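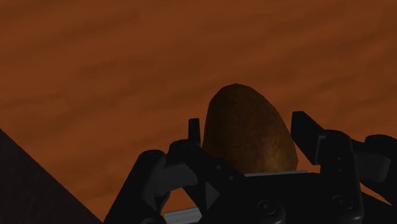
Mathis Vidal wrote to me that a festival which moves its main stage out of the village has stopped being a village festival, and that I should say so in public if I believe it. I believe about half of it. I have been thinking since April which half.

The festival is the one at Endthorpe, where people have been playing fiddle and small pipes on the green for longer than anybody there can remember exactly. Last year it sold 2,709 tickets. The green is comfortable for 400 people, and the church hall takes fewer. So the new plan puts the evening concerts on a field on the Britholm road, with a proper stage, proper lights and a sound system hired from the city. The green will keep only the afternoon sessions.

I came to this country as an adult and I learned its dance tunes late, by sitting near the door of a pub and playing very quietly. For this reason I am perhaps too careful when I speak about what is traditional. But I know what happened to me in those rooms. An old player would stop, look at my left hand, and play the turn again slowly. He did not explain it. On a big stage this cannot happen, and I think Mathis is right to be afraid of losing it.

Where I don't agree with him is the money. He writes as if the field were only greed. Last year the festival paid five bands from abroad, and it paid them late. One of these was Himora, who combine harvest songs with drum machines and who were, for me, the best thing in the whole weekend. They traveled for two days to play for fifty minutes. If we invite people like this, we must be able to pay for their train and their bed, and the green does not bring in enough.

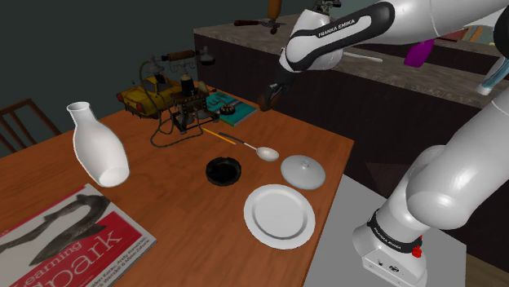 Table and robot arm, computer rendering.

There is also the question of who listens. The people who complain most about the electronic acts are, in my experience, those who went home before they started. I stayed. At eleven in the evening there were teenagers dancing to a tune which their grandparents dance to, at nearly the same speed, only with a bass under it. Paraskevi Antoniadis told me afterward that she heard the old melody better with the drums than without them. I don't hear it this way, but I was glad that somebody does.

What I would ask for is smaller than what either side wants. Keep the field for the evenings. But let every band that plays there also give three hours on the green, unamplified, sitting down, with chairs left free for anyone who brings an instrument. Write it in the contract and pay for it. A visiting drummer should learn how our reels go, and our players should learn why his rhythm seems to limp when it does not.

And please move the sessions away from the Gilbert tent. I have nothing against beer, but last year the generator behind it was louder than the pipes, and the small group in the corner had to give up in the middle of a slow air. I was in this group. We went to the churchyard wall and finished it there, and then we played until it was too dark to see who was on the other end of the wall.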